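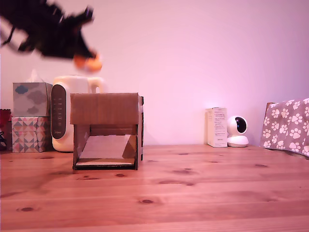 Zimar wrote to us that the arm was never what slowed them down, and that what they wanted was a way to throw out a bad episode the moment it went wrong, with one hand, and keep going. They had been typing file names between attempts and fixing the list at night.

Arham Episode Recorder
by Betancur, Filodham

Page updated Oct 11, 2021

Overview

The Arham Episode Recorder is a small box that sits between your arm, your cameras and your disk, and writes down demonstrations. You drive the arm through a task with whatever controller you already use. The recorder stores the camera pictures, the joint positions, the gripper opening and the commands you sent, all on one clock, and closes the file when you tell it to. The next attempt starts a new file.

It does not train anything. It does not drive the arm either. If you unplug it in the middle of a session the arm keeps doing what your controller says, and you lose only the episode that was open.

Most of our customers work on tabletops with household objects and parts they made themselves. A cardboard box with a ramp inside and something small and orange to carry over to it makes a perfectly good first task. Cardboard dents, though, and a ramp that sags partway through a session changes the task without telling you. Keep a spare or note the change in the session log.

What is in the box

Recorder unit with mounting plate
Foot pedal, two switches, with cable
Handheld keypad, four buttons
Power supply
Network cable
Sync cable for camera trigger
Printed quick start card

Cameras, disk and arm are not included. The old wrist strap for the keypad is no longer supplied.

Controls

The pedal is for people with both hands on a controller. Left switch starts an episode, and pressing it again ends and keeps it. Right switch ends the episode and discards it. A discarded episode goes to a holding folder and stays there until the session is closed, so a slip of the foot can be undone.

The keypad does the same two things and adds two more. The third button drops a marker at the current time. People use markers for the moment of grasp, the moment of release, or anything they want to find again. The fourth button flags the whole episode for review without ending it. Flagged episodes are kept but listed separately, and the export tool leaves them out unless you ask for them.

You can use pedal and keypad together. If both are pressed at the same instant, discard wins.

There is a tone for start, a lower tone for keep and a double tone for discard. The volume can be turned down but the tones can't be switched off completely in the current software. We have had complaints about this from shared offices. A mute setting is planned for the November release.

What gets recorded

Each episode is one folder. Inside it are one video file per camera, one table of arm and gripper readings, one table of commands, the markers, and a short text file with the task name, operator code, software version and session notes. The tables are ordinary CSV. You can open an episode on a computer that has never had our software on it.

Fast arm moves will blur in video at indoor light levels. The recorder stores what the camera delivers and does not sharpen or drop blurred pictures. If the blur bothers your model, shorten the exposure and add light, or move the arm more slowly. Slower is often the better choice with new operators anyway, but don't mix very slow and very fast operators in the same set without writing down which is which. The operator code is there for that.

Automatic exposure and automatic white balance should be off. The recorder gives a warning at session start if a supported camera reports either one as on. It will still record.

Background objects

We get asked a lot whether the table has to be cleared. It doesn't. A kettle, tissue boxes and other ordinary things standing behind the work area are fine, and for a system meant to run in homes they are probably useful. What causes trouble is background that lines up with the result. If the kettle is always on the left when the target is on the left, the model may learn the kettle. Either leave the background alone for the whole set or move it between episodes on a schedule that has nothing to do with the task.

The session tool can print a shuffle list for this purpose. You give it the objects and the places they may stand, and it tells the operator what to move before each episode. It can do the same for the start position of the object being picked up.

Episode length and storage

The longest single episode is 166 seconds. After that the recorder closes the file, keeps it and sounds the start tone twice. The limit comes from the internal buffer and can't be raised in settings. Tasks that run longer should be split into parts, each with its own task name.

The recommended session is 70 episodes. The software will let you go on, but the review screen gets slow past that point and so do people. Close the session, reset the table and open another.

Recordings go to an external disk over the rear port. The recorder checks free space before every episode and refuses to start one it might not be able to finish. It will not delete old work to make room.

Review screen

The review screen runs in a browser on any computer on the same network. It shows the camera views side by side with the gripper trace underneath, and you can step through by marker. Keep, discard and flag work here too, so a second person can sort episodes as they come in. Many groups skip this and review at the end of the day, and then find that a camera was knocked early on and everything after it is shifted. Look at the first few episodes before recording the rest.

A reference picture is taken at session start. The compare view lays it over the current picture at half strength, which is the quickest way to see whether the table or a camera has moved.

Choosing what to keep

Failed attempts are a matter of taste. If the operator misses the grasp, backs up and gets it on the second try, we would keep it and add a marker. If the object leaves the table, discard. If the operator stops to think with the arm in the air, that depends on the method you train with, and we suggest using the flag button and deciding later. Write your rule on a card and tape it next to the keypad. Sets recorded under two different rules are hard to pull apart afterward.

Compatibility

Arms: any arm that publishes joint positions over the network in one of the formats listed in the manual. Arms with a serial connection only need the adapter, sold separately.

Cameras: two with hardware sync, or up to four with software timestamps. Hardware sync is better for fast work. Consumer security cameras are not supported as inputs. Their delay changes from moment to moment and we can't correct for it.

Grippers: parallel grippers that report opening width. Suction cups are recorded as on or off.

Known issues

The pedal cable connector is stiff when new. Push until it clicks.

If the task name contains a slash, the session will open but the export will fail. Use a dash.

The clock on the review screen shows the computer's local time, and the episode folders use the recorder's own time. Set both before you start.

With four cameras connected, the preview picture may freeze while the recording continues normally. Reload the page.

Ordering

The recorder is built to order in Filodham. Orders placed now will ship in November. Please state your arm model and camera model on the order form so that the right settings file is loaded before the unit leaves us. Replacement pedals, keypads and sync cables are kept in stock and can be ordered without a recorder.

Owners of the earlier unit with the single-switch pedal can use the new pedal after a software update. The old pedal works on the new recorder for start and keep only.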